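Ein Hoch auf die Werkstatt um die Ecke
Warum Reparieren wieder Freude macht und was ein gutes Regal damit zu tun hat
6. Juni 2023
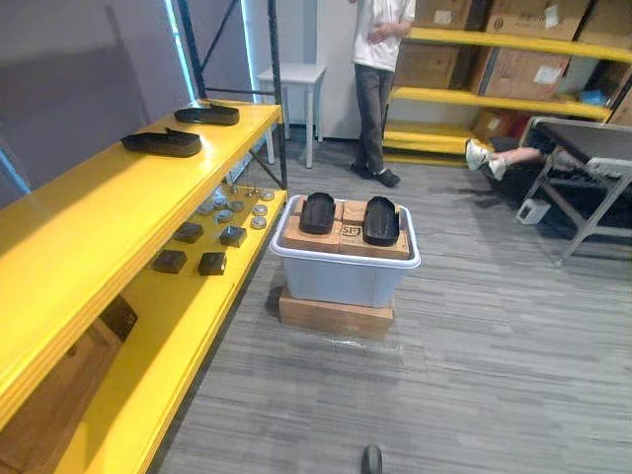 Der Geruch von Leim und Gummi

Wer in Pretdale die Keline hinaufgeht, riecht die Schusterei, bevor das Schild zu sehen ist. Leim, Gummi, ein Rest Schuhcreme, dazu der Kaffee aus dem Hinterzimmer. Ich war eigentlich nur wegen eines abgelaufenen Absatzes dort und bin zwei Stunden geblieben, so viel gab es zu sehen und zu fragen! Seitdem laufe ich mit anderen Augen durch die Stadt und schaue den Leuten auf die Schuhe.

Das Schuhmacherhandwerk galt in unserer Gegend lange als Auslaufmodell. Ein Paar Turnschuhe kostet im Angebot weniger als eine neue Sohle, und viele Modelle sind so verklebt, dass sich kaum jemand an sie herantraut. Trotzdem hat die Werkstatt Khalaf im vergangenen Jahr 2708 Paar angenommen, so viele wie nie zuvor. Wanderstiefel machen den größten Teil aus, dann kommen Kletterschuhe und die guten alten Rahmengenähten, die manchmal schon vom Großvater getragen wurden.

Was eine Sohle können muss

Eine Sohle ist ein kleines Wunderwerk. Sie soll greifen, federn, abrollen und dabei auch noch leicht sein, und für jede Eigenschaft gibt es eine andere Mischung. Weicher Gummi hält wunderbar auf nassem Fels und ist nach einem Sommer auf Asphalt hinüber. Harter Gummi läuft ewig, rutscht aber auf der Kellertreppe. Leder atmet und passt sich an — wer einmal auf einer frisch eingelaufenen Ledersohle getanzt hat, will nichts anderes mehr.

Beim Wanderstiefel wird die alte Sohle erwärmt und abgezogen, die Fläche angeraut, zweimal mit Kleber bestrichen und dann gepresst. 18 Stunden ruht der Schuh danach bei Khalaf, bevor er wieder zur Tür hinaus darf. Meine Stiefel haben diese Kur inzwischen hinter sich und gehen sich besser als am ersten Tag, ganz ohne Blasen.

Ordnung, die man sieht

Auch die Ablage hat mich begeistert. In kleinen Werkstätten entscheidet der Griff ins Regal über den ganzen Vormittag, und kräftige Farben helfen dabei mehr als jedes Etikett. Kleinteile gehören auf Augenhöhe der sitzenden Person, Schweres nach unten, angefangene Paare immer nebeneinander. Zu Hause habe ich sofort meinen Schuhschrank umgeräumt.

Selbst Hand anlegen

Im Oktober beginnt im Kulturhaus Cimus wieder der Abendkurs, in dem man Nähte nachzieht, Absätze erneuert und lernt, wann Imprägnieren hilft und wann Fett die bessere Wahl ist. Die Teilnahme kostet 40 Euro, Werkzeug wird gestellt. Mitbringen sollte man ein Paar, an dem man hängt, und ein zweites, an dem man ruhig etwas verderben darf. Ich bin angemeldet, mit den braunen Halbschuhen aus dem Keller.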